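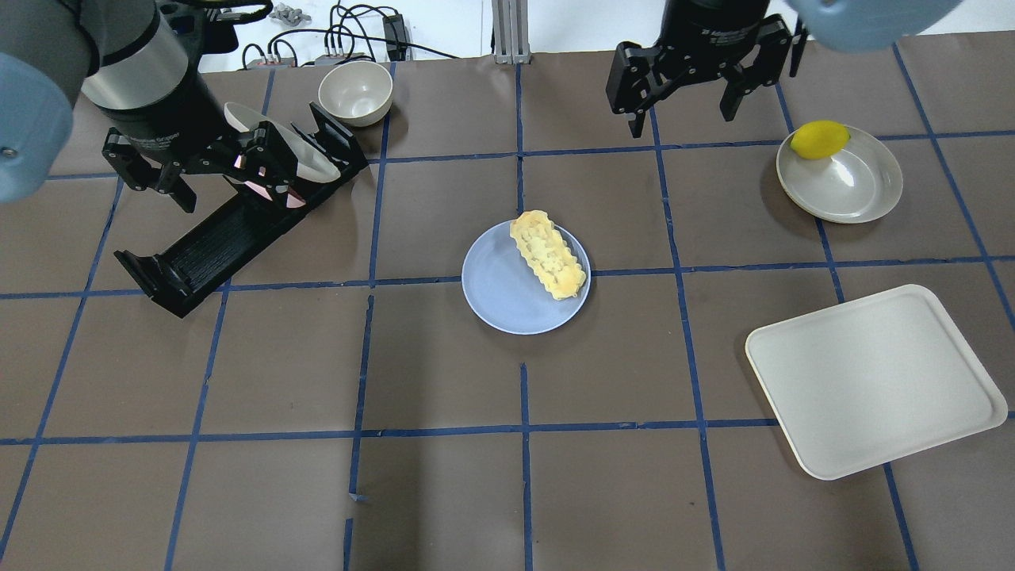 I read the whole sign-up page twice and I still don't know what you people do all day with a lemon and a stack of plates, asked a reader who signed only as a curious neighbor. Fair enough! We get some version of that question every October, when the new session list goes up, so we've pulled together the ones that land in our inbox most often and tried to answer them properly.

Reading time: 5 minutes

What is Datetti, and how does it fit with Zirnetti?

Zirnetti is the workshop. Datetti is the collection project that runs inside it, and the one you're signing up for if you filled in the form. We gather examples of ordinary table chores done by a pair of robot arms with a person steering them, and those examples go into training a learning system called Ma. (It's short, it's easy to say, and no, it doesn't stand for anything.)

What counts as one example?

One example is one task from start to finish, such as moving the corn from the plate to the tray, or standing a plate up in the dish rack. The recording starts when the arms are in their opening position and stops when the operator lets go and backs away. We save what the cameras see along with the position of every joint, so that Ma gets the picture and the movement together. A single sitting is 16 examples, and then you take a break, even if you feel fine. Everyone says they feel fine.

Why do you need so many of the same thing?

Because if Ma only ever sees the corn in one spot, it learns that spot, and then it reaches there whether the corn is home or not. We ask for 100 good examples of a task before we'll train on it at all, and 200 before we compare it with anything else. Between examples you'll be shifting things a little each time: turn the tray, swap the bowl to the other side, put the lemon somewhere new.

What is the blue tape for?

It helps people more than it helps the robot. Your task card will tell you which square each item should start in, and the tape lets you find that square quickly without getting a ruler out. You don't have to line things up with the edges, and please don't try to be too neat about it, as a tray sitting crooked across a line is a perfectly good starting layout. If a strip lifts or tears, carry on with your sitting and mention it at the end. 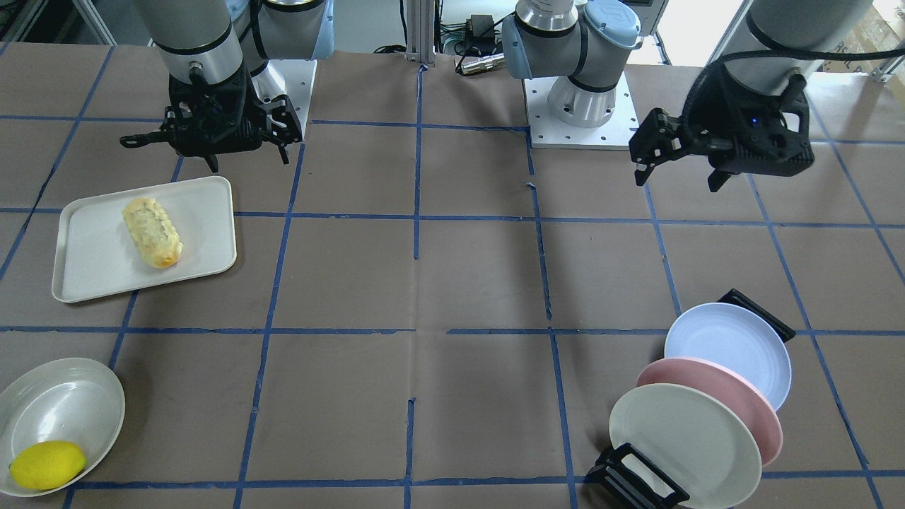 Grippers open over the grid, with the pastry tray, the lemon bowl and the plate rack set out.

Do I need to know anything about robots?

Not a thing. Some of our steadiest operators came to us from kitchens and sewing rooms, and they had better hands than we do. You'll get a practice hour first, and nothing you record in that hour is kept, so you can be as clumsy as you like. The hardest part for most people is slowing down near the table, and learning to watch the fingertips instead of the whole arm. Handling both arms at once feels like patting your head and rubbing your stomach for a while, and then one afternoon it just doesn't.

Lifting something light and lumpy is a good first task, and it's the one we usually start people on. Come at it from above, keep the fingers wide until you're lower than you think you need to be, and close gently.
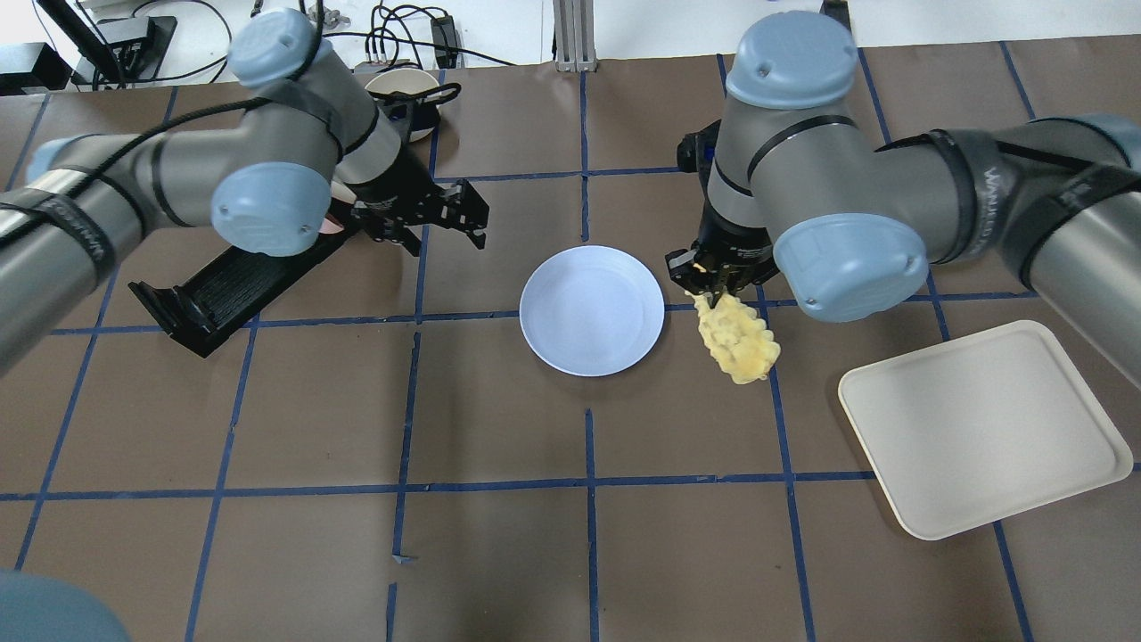

Once you've got hold of it, lift straight up before you move sideways. New operators love to cut the corner, and then the toy brushes a rim and swings, and we end up with an example of brushing a rim. Take the longer path, and pause for a breath over the place where you mean to set it down.

What happens if I drop something or miss?

Finish the attempt if you safely can, then mark it as a miss on the sheet. Please don't delete it! Misses get their own folder, and we do use them, partly for teaching Ma how to recover and partly for finding out which layouts are unfair. The last batch we closed had 123 usable examples in it, and the misses beside them were every bit as interesting to read through.

Who checks the examples?

Each one is watched back by someone who didn't record it, using a review tool called Damex. The reviewer looks for the item ending up where the card says, for hands or sleeves crossing the work area, and for long stretches where nothing moves. If one of yours is turned down you'll see a short note saying why, and you're welcome to argue with it. We've changed our minds more than once.

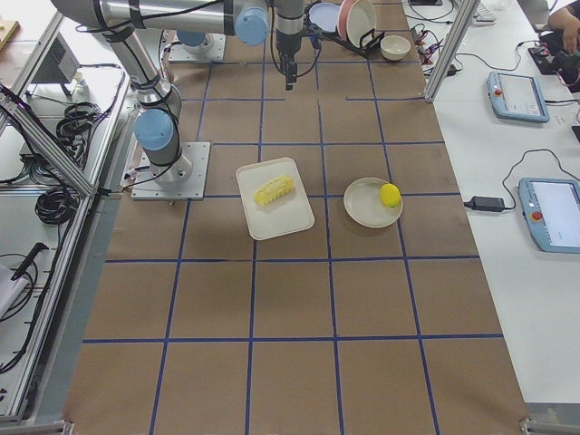

The work table and side table, with both teach pendants within reach on the right.

Is it safe to stand nearby?

Yes, as long as you stay off the paper while the arms are powered. Know where the red button is before you begin, and press it any time you feel unsure. You will never be told off for stopping.

Can I bring an object from home?

Ask us first. We're fond of plain, sturdy things with no sharp edges, and we'll need to keep it for the length of the task so that it stays the same from the first example to the last.

Related questions
Booking your practice hour
How to read a task card
Using Damex for the first time
What Ma learned from the dish rack tasks
Care of plates, bowls and trays

Contact Zirnetti | Copyright Zirnetti, all rights reserved | Back to top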